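KESETORA STUDENT ROBOTICS PROJECT
Retutholm Technical College, Furnness Building
Bench Safety and Readiness Checklist: Computer Assembly Task

Completed by: Catríona Moriarty, laboratory safety officer
Team inspected: Flanagan team
Period: November
Asset tag, robot arm: 1,026
Result: Approved with conditions (see Section 6)

This checklist is completed before any student team runs the arm under power. Each item is marked Yes, No or N/A. Comments are required for every No and may be added to any other item. The team lead keeps one copy at the bench and returns one copy to the laboratory office.

SECTION 1. WORK AREA

1.1 Floor marking around the arm in place and unbroken. Yes

1.2 Emergency stop within reach of the operator's chair. Yes
Comment: Tested from the seated position by two members of the team. Both stops released and reset correctly.

1.3 Second person present whenever the arm is powered. Yes
Comment: The team's sign-in sheet shows two names for every session but one. The lead has been reminded that a session with one person is a session without power to the arm.

1.4 Cables kept out of the walking path. No
Comment: Cables are to be routed along the wall or placed under a cover before the next session. This was also noted on the last checklist.

1.5 Food and drink kept out of the work area. Yes

SECTION 2. DESKTOP COMPUTER USED AS THE WORKPIECE

2.1 Mains lead removed from the computer and stored in the locked drawer. Yes

2.2 Waiting period observed after the mains lead is removed. Yes
Comment: The team waits 5 minutes. This meets the laboratory rule.

2.3 Power supply unit closed, with no attempt made to open it. Yes
Comment: Students may not open a power supply for any reason, including units marked for disposal.

2.4 Memory modules removed before processor work begins. Yes

2.5 Processor cooler removed and old paste cleaned from the processor. Yes
Comment: Wipes are to go in the lidded bin.

2.6 Graphics card secured or removed. Yes
Comment: The team asked to leave the card seated so that the arm has to work beside it. Approved at slow speed only.

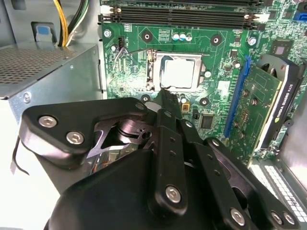 Item 2.6. Gripper at the processor socket, NVIDIA Quadro K420 card left in place.

2.7 Power cables inside the case held clear of the planned path of the arm. No
Comment: The bundle near the power supply should be tied back. A hook-and-loop strap is acceptable. Wire ties are not, as the cutters used to remove them have marked one case already.

SECTION 3. GRIPPER AND ARM

3.1 All screws on the gripper checked by hand for tightness. Yes
Comment: Checked at the start of the session with the correct hex key. The team should record this check in its log each time and initial it.

3.2 Fingers free of burrs, cracks and sharp edges. Yes

3.3 Grip force limit set and locked. Yes
Comment: The limit is stored in the team's settings file. The file must be reloaded after any restart, and the operator must read the value aloud to the second person.

3.4 Speed limited to level 3 or below within the case. Yes

3.5 Finger clearance on both sides of the processor confirmed before closing. Yes
Comment: The operator stops above the socket, checks the camera view and then lowers the arm in small steps. The second person gives a spoken go-ahead before the fingers close.
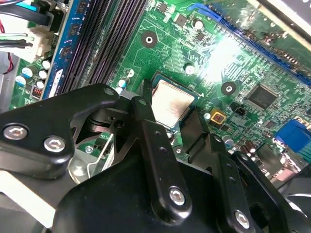
3.6 Hands kept out of the case while the arm is enabled. Yes
Comment: One student reached toward the case to adjust a cable during the trial. The second person called a stop at once and the arm was disabled before work resumed. This was the correct response and has been entered in the log as a near miss. No further action is required from the student, who has repeated the bench briefing.

3.7 Retreat path programmed and tested. Yes
Comment: The arm must leave the case straight up before it turns. Sideways travel below the top of the case is not permitted.

SECTION 4. PRACTICE FIXTURE

4.1 Fixture plate firmly fastened and level to the touch. Yes

4.2 Guide posts and guide blocks undamaged. Yes
Comment: The team should keep a spare set of guides at the bench. Any part that has been glued is to be replaced before use.

4.3 Parts used on the fixture are scrap parts, marked as such. Yes
Comment: Marking is in paint pen on the underside. Please do not use tape, which affects the grip.

4.4 Insertion trials stopped on first sign of binding. Yes
Comment: The team has agreed to a limit of 16 trials per session on the fixture, after which the fingertips are inspected again.

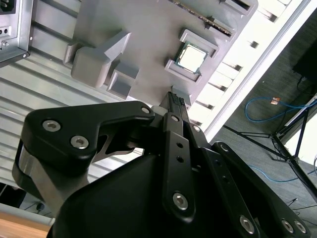
4.5 Parts lowered by the arm only, with no pushing by hand to complete an insertion. Yes
Comment: A part that does not seat is to be released, the arm withdrawn and disabled, and the part removed by a student. The trial is then recorded as failed. The team's earlier log sheets left such trials out, and the lead has agreed to enter them from now on.

4.6 Floor near the fixture clear of stands and loose equipment. No
Comment: Tripods are to be moved outside the floor marking when the arm is powered.

SECTION 5. PERSONAL PROTECTION AND TRAINING

5.1 Safety glasses worn by everyone inside the floor marking. Yes

5.2 Long hair tied back, lanyards and loose sleeves removed. Yes

5.3 Wrist straps worn when handling boards by hand. Yes

5.4 Bench briefing completed by all team members. Yes
Comment: The newest member completed it in the week of this inspection. The signed form is still to be sent to the office.

SECTION 6. CONDITIONS OF APPROVAL

The Flanagan team may continue with the assembly task once items 1.4, 2.7 and 4.6 have been corrected and initialed by the team lead. Work on the fixture and work inside the case may not take place in the same session until a further inspection has been carried out. Any change to the gripper fingers requires a new Section 3.

Signed: Catríona Moriarty
Copy to: team lead; laboratory office, Furnness Building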